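Roltitz microfibre cloths, pack of five: review after a summer of use

The Roltitz is a general-purpose cleaning cloth with a stitched hem and no printed label. Stated weight is 320 g per square metre. I bought one pack in June and used the cloths on glass, gloss paint and a stainless steel hob until the end of August.

Absorption. A dry cloth, laid in a tray of tap water for a minute and lifted by one corner until it stopped dripping, held 138 g. The Erkar cloth I had been using before held slightly less and took longer to wet through. New cloths repel water for the first use or two, so wash them before judging them.

Lint. Moderate on the first wash, very low after the third. On window glass I could find no fibres under a torch. Black gloss still showed a few along the hem line, where the thread is polyester and stands a little proud of the pile.

Washing. I ran them at 40 degrees without softener, which coats the fibres and spoils the pick-up. One cloth went through at 60 by mistake - it came out smaller on one side and no longer folds square. The other four have kept their shape.

Smearing. On the hob the cloth needs to be damp and well wrung out. Used too wet it moves the grease about. Folded in quarters it gives eight faces, and I changed face after each ring.

Storage. Folded flat they stack well enough, but the hem makes one side of the pile higher.

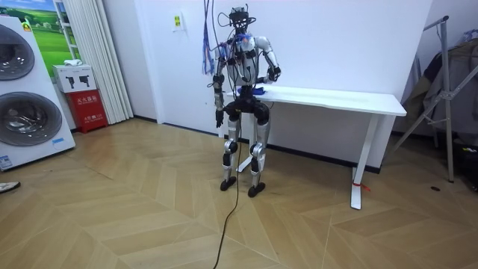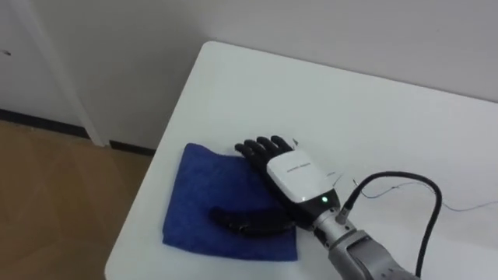
Photos: Mared Meredith

Price is fair for the weight. The Jarman equivalent is thicker and better on floors, but slow to dry on a rail. I would buy the Roltitz again for glass and paintwork, and keep something coarser for the oven door.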